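Stop Puppeteering, Start Holding the Thing

Quick one, written between two sessions, so forgive the mess.

I spent most of October driving an arm by remote at Tasside. Two joysticks, a screen, a delay you stop noticing after a week, except your hands never stop noticing. The job was bags. Pick up a bag, move it, let go. My little brother could do it asleep. I got 12 clean runs in a morning and felt like I'd moved a piano.

Then Pennington switched us over to hand-held grippers. You squeeze, it closes. You walk over to the desk and do the job with the tool in your fist, and the recording is the lesson. 98 runs by the end of the first afternoon. Same people, same kind of bags.

So my opinion, for what its worth: for anything soft or floppy, remote control is the wrong way to teach. Plastic moves when you breathe on it. You find the fold, you feel it slide, you pinch a bit more. Through a joystick all of that is gone and what's left is guessing. And the robot learns the guessing. It learns my hesitation, my little back-and-forth over the bag, as if that was part of the task.

Watch a Cekis arm trained on remote runs. It hovers. Everyone on the floor thought the policy was broken. Nope -- that was us, that was our hovering, copied faithfully.

The other side has a case. With remote control you record the real arm doing real arm things, joints and all. No asking later if the robot can even reach like that. A person with a gripper will happily twist a wrist in ways no arm on the market can follow, and I've lost whole batches to it. Over 20 runs in one go, once, all binned, all mine. Annoying. Still a better trade, I think. You can teach a person to keep thier wrist honest in ten minutes of nagging. You can't teach a joystick to feel a bag.

Also the tiredness. Fokik's remote stations have us swap out after 4 hours and by then the runs are junk anyway. Nobody puts that in the comparison charts. With the gripper my forearm complains but my head is fine, and the last run looks a lot like the first.

What I'd want from the people who plan this stuff: come do a shift. Lean in over a crumpled bag, close the pads on it, do it again. Then go sit at the sticks and try the same bag. Decide after.
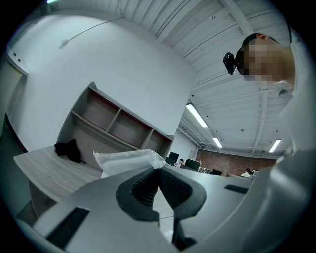
Marked up my draft, my shift partner did, and says I'm cheating by picking bags. Try a heavy drawer, or anything hot, or a job you'd have to crouch for all day, and the sticks win easily, and the gripper crowd goes quiet. Says too that half my bad remote runs were bad because I never did the practice course, and a skilled driver doesn't hover.

Fair on the drawer. Less sure about the practice course -- I did do it, most of it. But if one method needs a skilled driver and the other needs somebody who has picked up a bag before, I know which one I'd pay for. Got to go, next session's up.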